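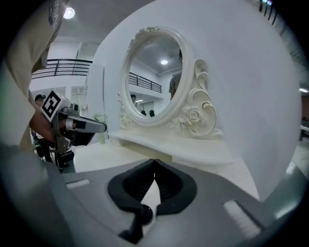
Vanity station, two hand-held grippers at the table, upstairs railing visible in the mirror.

Sunday, August 10, 2025
Notebook, open day at the Viltley hall

I write this in the evening, so the order of things may be a little wrong. Zuweira, please correct it where you remember better.

We opened the doors at ten. The vanity station was mine until lunch, and Zuweira Sulemana took it after. The task for visitors was the same as in the June rehearsal: take a hand-held gripper, pick up one small object from the tabletop, put it down on the other side of the mirror. Objects were the comb, the powder box and the short ribbon. I had prepared a longer task with the drawer, but I did not offer it to the public. It needs too much explaining.

Notes on the station itself:

The white tabletop is difficult. With the ceiling lights on, the brightness in the recordings jumps when the visitor turns the gripper down. I locked the exposure before the second group and this was better. The setting is 400 in the config file, please do not change it before I have compared the two sets.

The mirror makes a second room for the tracking. People move in it, the ceiling light is in it, the railing also. In June we had covered the glass with paper and I had forgotten how much this helped. I asked Alina Radu if we should cover it again, and she preferred to leave it open, as the people at Ikstead want the data with reflections. I agree for the data. For a demonstration it is less nice, the live view on the monitor drifted two times and I had to restart it in front of visitors.

The soft black fingers are good for the powder box and poor for the comb. The comb turns between the tips when it is held by the end. Several visitors found for themselves that they should take it in the middle. I will put this in the instruction card.

The marker on the silver gripper is lost when the hand turns too far outward. Left-handed visitors do this more. We should try a second marker on the other side, Prundura can cut the plate if we send the drawing this week.

Two people at the table together is possible but narrow. The curved panel behind the vanity does not leave space to stand at the back, so both must come from the front and their elbows meet. I would move the table forward by one step next time and put tape on the floor.

Recording: the counter was at 941 when I arrived and at 999 when I gave the station to Zuweira. The file names have only three digits, so I asked her to start a new folder and not to continue in the old one. She did this. Please check that the upload script from Babaei reads both folders, I think it takes only the newest.

Questions from visitors which I could not answer well:
- How long does the robot need to learn from one person? I said it depends on the task. The man was not satisfied and I understand him.
- Why a vanity and not a kitchen? I said we have the kitchen too, in the other building, and that delicate furniture teaches careful movement. Alina says the true answer is that the vanity was available. Maybe we should agree on one answer.
- Can a child do it? We let children try with the lighter gripper and a parent beside. The trigger is too stiff for small hands.

Each visitor had 20 minutes on the plan. It was too long for one person and too short for a family. For the next open day I propose a free queue, without time slots.

To do:
- compare exposure sets, before and after the lock (me)
- drawing for the second marker plate (Zuweira)
- new instruction card, with the comb
- softer spring for the trigger, ask Alina what we have in the box
- four digits in the file names

The ribbon is missing since the afternoon. If somebody finds it, it belongs in the tray with the comb.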